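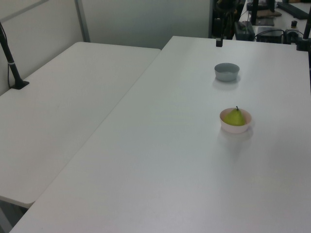
색이 있는 그릇에 과일을 담아 그릴 때, 그릇부터 그려야 하나요, 과일부터 그려야 하나요?

저는 둘을 한 덩어리로 먼저 잡으라고 해요. 과일이 그릇 안에 들어가 있으면 윤곽이 서로 물려 있어서, 하나를 다 끝내고 다른 하나를 얹으면 과일이 공중에 떠 보이거든요.

정물 기초, 8월반 4회차 노트

지난 시간에 명암 단계 연습하느라 다들 고생 많으셨죠! 이번에는 흰 바닥 위에 작은 그릇 둘, 그리고 서양배 하나예요. 분홍 그릇에는 초록 배가 들어 있고, 뒤쪽 회청색 그릇은 비워 둡니다. 구성이 너무 단출하다고 하실 분이 분명 있을 텐데(작년에도 있었어요), 막상 해 보면 시간이 모자라요.

먼저 배 이야기부터. 배는 아래가 둥글고 위가 좁아서, 동그라미 하나로 시작하면 꼭 사과가 됩니다. 큰 원과 작은 원을 겹쳐 놓고 어깨선을 이어 주세요. 꼭지는 맨 나중이에요. 짧고 짙은 갈색이라 화면에서 제일 센 점이 되는데, 처음부터 진하게 눌러 놓으면 나머지 명암을 전부 거기에 맞추게 되더라고요. 저도 Theophilus Dankwa 선생님 수업 듣던 시절에 그걸로 한참 혼났습니다.

색은 초록 한 가지로 밀지 마세요. 노란 기가 도는 초록이라 밑색으로 레몬옐로를 얇게 깔고 올리브그린을 얹으면 편해요. 분홍 그릇 바깥쪽은 거의 흰색에 가까우니까 물을 듬뿍! 바닥도 흰색인데 어떻게 구분하냐고요? 오른쪽 아래로 떨어지는 부드러운 회색 그림자가 그릇의 가장자리를 대신 잡아 줍니다. 선으로 두르고 싶어도 조금만 참아 보세요.

뒤쪽 그릇은 입구 타원이 핵심이에요. 입술이 살짝 벌어진 모양이라 타원 양 끝이 뾰족해지기 쉬운데, 끝도 둥글게 돌려 주셔야 해요. 그림자는 앞 그릇보다 한 단계 연하게 가도 좋습니다. 뒤에 있는 물건이 앞 물건보다 더 또렷하면 눈이 자꾸 그쪽으로 가니까요.

배경의 밝은 회색 칸막이는 넓게 한 번만 칠하고 두세요. 자꾸 만지면 얼룩져요. 상판 사이의 사선 틈은 넣어도 되고 빼도 되는데, 저는 깊이감이 생겨서 연하게 넣는 쪽을 좋아합니다.

준비물
- Flutano 수채 용지 4장 (연습용 포함)
- 물감은 최대 8색까지. 검정은 가져오지 마세요
- Henau 둥근붓 큰 것과 작은 것
- 연필, 떡지우개, 물통

숙제는 집에 있는 그릇에 과일 하나 담아서 연필로 4장이에요. 매번 앉는 자리를 바꿔서 그려 오세요. 과일은 뭐든 괜찮지만 포도는 말리고 싶네요, 알알이 그리다 밤새우신 분이 계셔서요. 다음 회차에 벽에 쭉 붙여 놓고 같이 보겠습니다. 연필 정착액은 강의실에서 뿌리지 말고 복도 창가에서 부탁드려요.

관련 자료
- 3회차: 명암 단계 연습표
- 5회차: Mbwambo 색지 위에 유리컵 그리기
- 타원이 자꾸 찌그러질 때
- 흰 물건을 흰 바닥에서 그리기

Tralthorpe 드로잉 교실 | 문의는 수강생 게시판으로 | 무단 전재 금지 | 맨 위로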